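**Clokano lounge refit and packing work, progress report to Massawe**
Prepared by Sigita Tamošiūnaitė, 2022-01-24

1. Status

The grant of 4000 covers furniture for the shared lounge and a trial of table-side packing. The furniture part is complete. The packing trial is open, with 17 of 20 planned sessions done. Sessions are run seated, with clothing and small personal items sorted on the table before they go into bags.

2. Tables

The reddish-brown wood table was kept. Its height suits seated work, and the knees fit close to the edge. Folded clothing goes toward the far side. Drinks share the same surface, and we have asked for a separate side shelf from Puton.

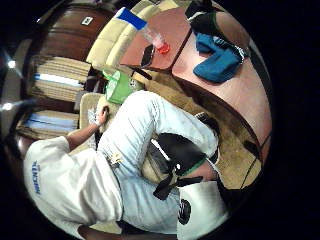
*Fig. 1. Seated position at the table, with a blue cloth and a clear plastic cup on the top.*

3. Seating and storage

The cream sofas stay in use. Vivum quoted for new covers, but the present upholstery is serviceable and the quote was not taken up. The tall wooden cabinet also stays, with the small television on top. Moving it would mean rerouting power, and that was left out of the budget.

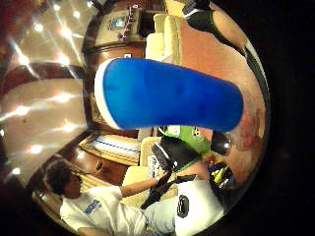

*Fig. 2. Cream sofas and the tall cabinet with the television.*

4. Layout

Chia-hao Tsai tested two layouts. With the tables apart, items had to be carried between them. With the tables pushed together and the loveseat directly behind, clothing can be laid out on one top and bags placed on the other - this is now the standard layout.

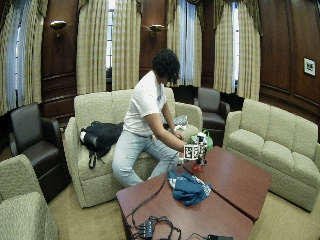 The loveseat cushions still collect bags and loose cloth during a session. A low bench would take these, at a cost within the unspent balance.

5. Next steps

- Finish the remaining sessions.
- Confirm the shelf order with Puton.
- Decide on the bench.
- Submit the final accounts in June.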